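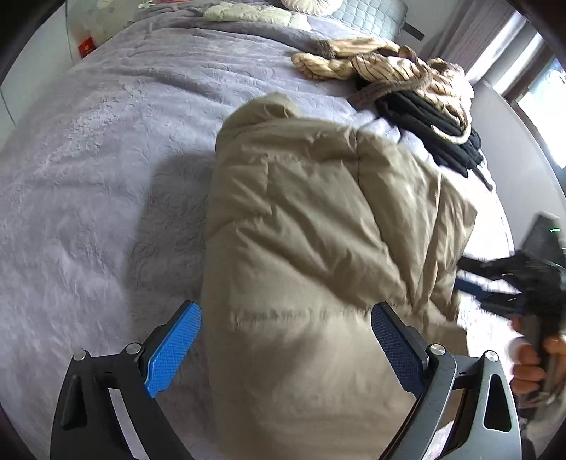 Bed 2, plush blanket with the padded khaki layer on top.

Skomoma Guest House: bedding and bedroom safety check
Checked by: Hsiu-ying Chung
Read over by: Tomoyo Wada
Date: 18 Nov 2018
Rooms covered: upstairs bedrooms, linen cupboard, drying room

Marks used: OK, FIX (do before next guests), WATCH (look again at the May check)

Hello all! This was my first go at the long version of the checklist and I loved it. You learn so much about a house by lifting every mattress in it. I've written more in the comments than the form has room for, so they're typed up here instead.

1. HEATING AND BEDDING

1.1 Heaters at least one metre from any bed, curtain or hanging clothes
FIX. Room 3 heater had crept back under the curtain. I moved it, but the cord is short and the next person to vacuum will push it straight back. Could we get the wall bracket sorted?

1.2 Electric blankets lie flat, ties fastened, no kinks or scorch marks
OK in rooms 1, 2 and 4. Room 3's Pirura blanket has one tie gone and a hard lump near the foot. FIX: unplugged, labelled and in the office. Please don't put it back on a bed, even for one cold night.

1.3 Electric blanket cords and controllers undamaged
OK. All of them checked along the full length, by hand, with the power off. The controller in room 4 has a faded dial, so guests can't read the setting. WATCH.

1.4 No heavy covers or luggage piled on a heated bed
OK today, but this is my favourite one to nag about! Heat has to get out somewhere. If you throw spare quilts, coats or a suitcase on a bed, make sure the blanket underneath is switched off at the wall. I'd like a small card about it beside each bed. Tomoyo has already drawn one and it is lovely.

1.5 Hot water bottles in date and not perished
FIX. We own 7. The flower-shaped date stamp on the neck tells you the year, which I find really satisfying to read. Two were well past it and one had fine cracks around the stopper. Those three are in the bin, cut in half so they can't sneak back.

2. BEDS AND MATTRESSES

2.1 Frame steady, bolts tight, slats whole
OK after tightening. Room 1 had a squeak that turned out to be a single loose bolt at the head end. Silent now. What a difference!

2.2 Mattress clean, dry and free of insects along the seams
OK. Torch run around every seam and under every label. No spots, no casings. A lot of biscuit crumbs in room 4.

2.3 Bunk guard rails and ladder secure
OK. Rail on the top bunk stands well clear of the mattress. Please keep to the thin mattress up there; the thick one makes the rail too low.

2.4 Covers clear of the floor on the walkway side
WATCH. Room 2's quilt is a size too big and trails where people step out of bed. Swap with room 1 if you get a minute.

3. QUILTS, THROWS AND PADDED COVERS

3.1 Stitching sound, no filling coming through
OK for everything in use. Run your thumb along each stitched line and give the corners a gentle tug. Down will prickle out at a weak seam long before you see a hole.
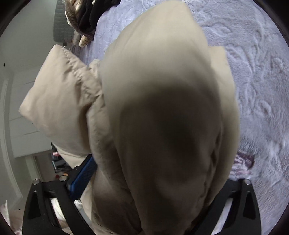 Padded beige fabric, puffed up at the folds.

3.2 Filling even, no clumps
OK. One Stedier quilt from the cupboard was lumpy at one end, so it went through the dryer on low with clean tennis balls for 20 minutes and came out gorgeous. Let it cool, shake, then repeat if you need to.

3.3 Care labels attached and readable
FIX. Four labels have washed blank. I'd like to pen the washing temperature on a strip of cotton tape and sew it in. Happy to do this one myself.

3.4 Spares stored dry and off the floor
WATCH. The cupboard smelled a bit musty at the bottom. Lowest shelf is now empty and the door is wedged open for the week.

4. DRYING ROOM

4.1 Dryer lint filter clean, duct clear
FIX, done on the spot. The filter was fine, but the duct behind the dryer gave up almost 18 handfuls of lint. I was thrilled and horrified. Please add the duct to the monthly jobs.

4.2 Airer loaded evenly and away from the heater
OK.

5. ALARMS AND WAY OUT

5.1 Smoke alarms tested
OK, all of them, to the great distress of the dog next door.

5.2 Path from each bed to the door clear in the dark
WATCH. I walked each one with the lights off. Room 3's rug curls at the corner and wants gripper tape.

Note from Tomoyo: Agree with all of the above. Bracket for room 3 is ordered through Yang and should come with the next delivery. New hot water bottles are on my list, and I'll colour in the bedside cards before they go to be laminated.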